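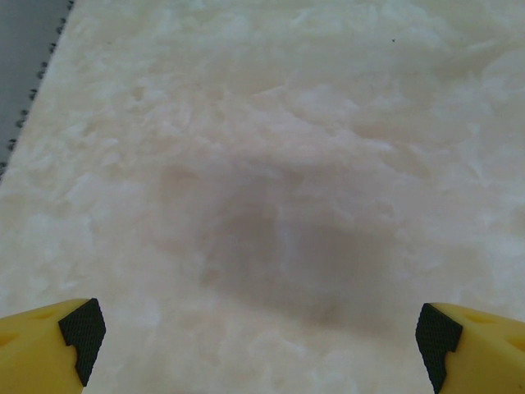

Before you let a robot arm wipe your counters

Search tips and how-tos Go

Kotus sells its kitchen arm as something you set up once and forget. I've had one for 47 days and I don't plan to forget it. In March it came down too low on a pale, cloudy-patterned surface and kept pushing until I hit the stop button. The app logged error 1162, "surface not found." It had found it fine.

My guess is that a busy, milky pattern gives the sensor nothing to lock on to, and the arm's own shadow makes it worse. Kotus support says the pattern shouldn't matter. Maybe so. Try these anyway.

- Put a strip of painter's tape where the arm comes down. Mine has stopped short of it every time so far, which proves very little.
- Check the black rubber pads on the yellow fingers. Grit stuck in that fine crosshatch will scratch polished stone. Use an old toothbrush and plain water.
- Set the lowest height yourself. I leave 2 inches and do the last bit by hand.
- Unplug it before you reach under. Pause is only a button in an app.
- Keep glassware off the counter while it runs, whatever the brochure shows.

I'd skip the Besia "auto-level" add-on until somebody shows me it works on anything besides a plain white board.

Rigoberto Alvarado

1350 shares | 3 comments

Mamo: Same error on mine, and my counter is solid black. So much for the pattern theory.

revmont_kitchen: Tape left gum on my marble. Try a sticky note.

Dee: Or a sponge. Two minutes.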